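Forums > Facilities and Cleaning > Automation at Work > Handheld gripper work on the cleaning crew
Last updated: Monday, 4:10 p.m.
Reading time: 4 min

drycorridor

Posting this for comparison with other sites. I work for Duda, contract cleaning, on the Nokstead building. Since August, part of each shift has gone to demonstration work. We do our normal tasks with a pair of handheld grippers in place of our hands, and the recordings go to the integrator, Drenska, to train a cleaning robot. Nine of us on the crew, six have signed up.

The shift used to be a floor list and a sign-off sheet. Now there is a task card as well. A card names one object, a start position and an end position. "Vacuum, corridor, pick up by handle, set down by wall." You repeat it until the card is full, which is 24 good takes, and a take is thrown out if a marker cube on either gripper is covered too long.

The physical side is different from what I expected. Two fingers on each side means you plan the grasp before you reach. With a bare hand you lift a canister vacuum and sort out the hose while walking. With grippers you decide first whether the hose gets moved or the body gets moved, and the cable is a separate problem.

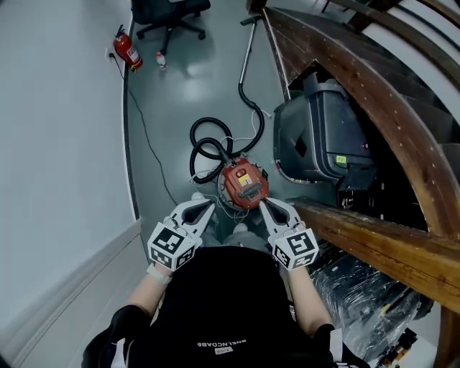
The second change is pace. A corridor with stairs used to be a short job. On card days the same corridor takes most of the morning, and the regular list has not been cut to match. The supervisor's position is that card time is paid at the same rate, so it is the same work. I don't agree. Forearm fatigue is higher and the error rate on the regular list has gone up on those days.

Questions for anyone doing the same: how is your time split, and who decides when a take is bad?

mop_and_ladder

We did a round of this at Lengyel last winter. Time was split by the hour – two on cards, two off, never more than four on cards in a shift. That limit came from the crew and had to be asked for twice. Get yours in writing before the next set of cards arrives.

Takes were judged by software first and by a person later. The person was stricter. Ask for the rejection reasons. Ours came back as codes with no key for the first month, and people were repeating the same mistake because the code told them nothing.

thresholdplate

I'll disagree with the original post on pace. You are comparing a cleaning task to a recording task. They have different outputs. If the corridor gets cleaned during card time, that is a side effect. The list should be scheduled as if card hours were zero cleaning hours. If it isn't, that's a planning fault at Duda and has little to do with the grippers.

drycorridor

Agreed on the scheduling. The contract hours are fixed by the building, though, so card hours come out of cleaning hours whether the list says so or not. Somebody has to pay for the difference. At the moment it is the crew, in the last hour of the shift.

hosecoupler

Technical point. Hoses and cables are where most of our rejected takes were. A corrugated hose has enough spring to pull the wand around after you let go, and the take is supposed to end with everything still. We got better results by laying the wand down first and handling the body last. Also keep your wrists turned so both cubes face up and inward. It feels wrong for the first few cards.

On fatigue: the trigger spring on ours was adjustable. Nobody on the crew had been told. Check the base of the handle.

drycorridor

Will check. Wand first makes sense. I have been doing it the other way around.

sevenbuckets

Nobody has raised the obvious part. You are training the thing that takes the corridor off your list. I turned it down for that reason and was moved to the evening shift, officially unrelated.

mop_and_ladder

I understand the objection. At Lengyel the robot ended up doing open floor only, 12 weeks after the recordings stopped. Stairs, edges and anything with a cord stayed with people. The crew did not shrink, but the mix changed: less walking, more moving chairs and equipment out of the robot's way. Some preferred it. I did not.

sevenbuckets

"Did not shrink" over what period?

mop_and_ladder

Up to when I left, in June. I can't speak for after that.

thresholdplate

Refusal should carry no penalty, and a shift change is a penalty if you didn't ask for it. That one is worth a formal complaint. On the larger question, the recordings will be made by someone. I would sooner they were made by people who can set terms – rate, hours, and what happens to the list afterward.

sevenbuckets

Terms are only as good as the next contract. The building can rebid and the recordings stay with the integrator.

drycorridor

That matches our agreement. Drenska keeps the data and Duda gets a reduced price on the first units. The crew gets the hourly rate and nothing tied to later use. I asked about a card bonus and was told it would encourage rushing.

hosecoupler

It would, to be fair. We had a per-card bonus and the rejection rate climbed until they dropped it. A higher flat rate for card hours worked better.

drycorridor

Then I'll ask for three things at the next crew meeting: a separate rate for card hours, a daily limit, and the key to the rejection codes. Spring adjustment found, by the way. It was on the tightest setting on both handles.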